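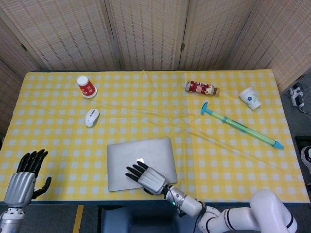 Activity table with cloth on and folding divider behind.

Skitham Community Rooms
Activity Table and Divider Checklist, with comments
Room: Vemholm Room
Date: Thursday, August 11, 2022
Type: full walk-round, table in use

Ratings: OK, OK with comment, Fix, Not checked

I love doing this room! It gets used for everything (card making, water play, laptop help, the lot) and it shows up every kind of small problem a table can have. Comments are longer than the form asks for, so skip to the fix list at the bottom if you're in a hurry.

PART A. TABLE

A1. Table stands level, no rocking
OK
Pressed on all four corners, then leaned on the long side. Solid. The rubber feet we put on in April are holding up beautifully.

A2. Legs locked, braces fully open
OK
Both locks click and stay clicked. Please keep checking by feel as well as by eye, as the lock on the far side can look shut when it's only resting.

A3. Edges smooth, no splinters or lifted trim
OK
Ran a hand along all four sides with the cloth folded back. The teal edge on the near side is in lovely shape.

A4. Tag number matches the register
OK with comment
Tag reads 464 and so does the register. The sticker is starting to curl. It will need a new one before the next check.

PART B. TABLECLOTH

B1. Cloth clean, no tears or holes
OK
Yellow-and-white gingham, and such a cheerful thing to walk in on. No holes, hem is sound all the way along.

B2. Cloth lies flat enough for cups and drinks
OK with comment
There are some soft creases across the right half. Nothing I'd call a trip-up for a cup of juice, but a quick smooth with both hands before people sit down makes a real difference. Fold it along the old lines when you put it away and it behaves much better next time.

B3. No long overhang where people walk
OK
The edge of the tabletop shows along the near side, so there's no fabric there to catch on a belt or a chair arm. I would leave it just like that.

B4. Cloth secured for children's sessions
Fix
No clips in the drawer. We used to have a full set! Four would do. Any small child who grabs the corner can bring the whole table's worth down, laptop included.

PART C. THINGS ON THE TABLE

C1. Electronics kept apart from water and drinks
Fix
This is the big one today. The silver laptop is closed, good, but it's sharing the cloth with cups, a bottle and a toy water syringe. The white wireless mouse is right next to the red paper cup too. Water toys and electronics should never share a table, even when the toys are empty. Use the side shelf for one or the other.

C2. Laptop closed when not in use
OK
Lid down, lying flat. Exactly how we like it.

C3. No loose cables across the table or floor
OK with comment
There's a white power strip on the floor to the right, near the base of the divider, with several gray and black cables trailing from it. Keep them out of the walkway. The charger was hanging on its hook by the door.

C4. Bottles upright and capped
OK with comment
The small bottle with the dark red label has its cap on, but it's on its side toward the back. Stand it up. A capped bottle can still roll, and the back of this table is the side you can't reach easily.

C5. Paper cups upright or thrown out
OK with comment
Red one is upside down, which is fine for a spare. The white one with the little blue flowers (so pretty, where did we get these?) is tipped over a bit. Straighten it or bin it. Cups left out overnight go in the trash, no matter how clean they look.

C6. Toys whole, no sharp or loose parts
OK with comment
The water syringe is the turquoise and green one with the T handle. I pulled the handle gently, checked the tip for rough spots and found nothing wrong with it. It does have a pointed nozzle, so keep it for the older group and keep it away from faces. It was also lying with the tip close to the right edge of the cloth. Move it in.

C7. Toys emptied and dried after use
Not checked
I'll do this one at the end of a water session, when it means something.

PART D. FOLDING DIVIDER

D1. Divider stands without help
OK
Set in a good zigzag, which is what keeps it up. Please don't be tempted to pull it straight to cover more of the room! A straight divider falls over.

D2. Hinges tight, no pinch damage
OK with comment
The metal hinges I tested all move freely. One screw near the center right hinge wanted a quarter turn and got it.

D3. Woven panels sound, no broken strands
OK
I really do think these beige woven panels are the nicest thing in the building. No snags at child height, no loose stitching.

D4. Divider not blocking an exit or switch
OK
Measured 30 inches from the back panel to the wall. Light switch easy to reach.

FIX LIST

1. Four tablecloth clips for the Vemholm Room drawer (B4).
2. Water toys off any table with a laptop or mouse on it (C1). Sign needed on the toy bin.
3. New tag for table 464 (A4).

Next check due before the new term's first water session. Bring a screwdriver and the tag printer.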